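Third go at the fruit task, still on the same plate. Bukola Wike wrote the plan, I just squeeze the handles – you do the move by hand and the robot is supposed to learn it from the recording later.

Small round stuff is the hard part. Oranges fine. Passion fruit, ugh, you have to come in slower then you think.

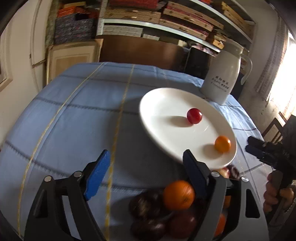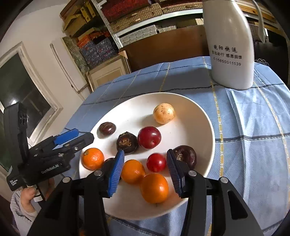 Anyway 64 takes so far, 11 binned becuase I rushed. My wrists hurt. Next up is two hands on the same fruit, which Bukola wants before we try any of it on the Rinel arm. More when I've slept.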